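Hirholm suspends robotic latch and padlock trials after grip-force fault

ADPORT – Hirholm Robotics has suspended part of its household manipulation program following a fault in which a two-fingered gripper failed to release on command. No one was injured. The program will resume in stages once corrective work has been independently checked.

The fault occurred at the company's Adport test centre in March, during trials in which a robot arm is required to handle small hardware of the kind found in ordinary homes and schools, including hasps, staples and padlock shackles. At the end of a trial the arm was instructed to open its fingers and withdraw. The fingers remained closed and the arm began its withdrawal movement with the hardware still held. The operator on duty pressed the emergency stop, and the arm halted within 4 seconds of the first movement.

A panel carrying the test hardware was pulled from its mounting and damaged. The operator was standing outside the marked work area at the time, in accordance with site procedure.
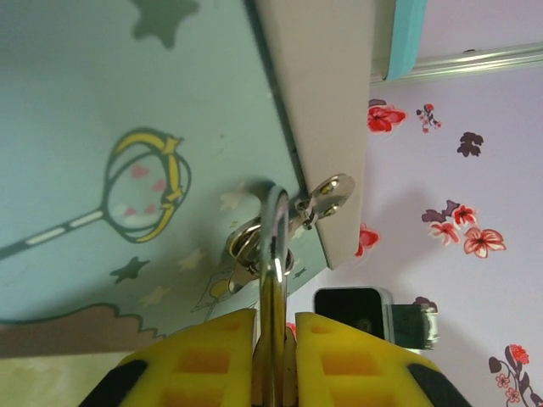 Latch and shackle work places particular demands on a gripper. The object is small, it is smooth, and it is attached to something that does not move freely. An arm that withdraws before its fingers have opened can transfer considerable load to the fixture and to its own wrist.

An internal review led by Fereshteh Bahrami, Director of Product Safety, found that a revision to the Goh control software allowed the arm to treat a release command as complete when it had been sent, without waiting for the finger position to be confirmed. The revision had been installed on 4 arms at the Adport centre. A review of logs from roughly 400 earlier trials identified two further instances of delayed release, neither of which had been reported as a fault.

"Those two records should have been escalated when they were made, and our reporting process did not require it," Ms. Bahrami said. "The process has been changed. Any delay in release, however brief, is now logged as a safety event and reviewed before the arm is used again."

The company has withdrawn the software revision and restored the previous version on all affected units. Withdrawal movements are now blocked until finger position has been confirmed by a second sensor. Operators at the centre are completing refresher training on emergency stop procedures.

Before trials recommence, each arm must complete 200 consecutive release cycles without a delay. The results will be assessed by Oltus, an independent testing firm engaged by the company.

"We regret the fault and we acknowledge the prompt action of our operator," said Gunther Steinbach, Chief Executive. "The schedule for this program will be set by the outcome of the checks."

Other work at the Adport centre is not affected.

Media enquiries: Yolandi Mokoena, Corporate Communications, Hirholm Robotics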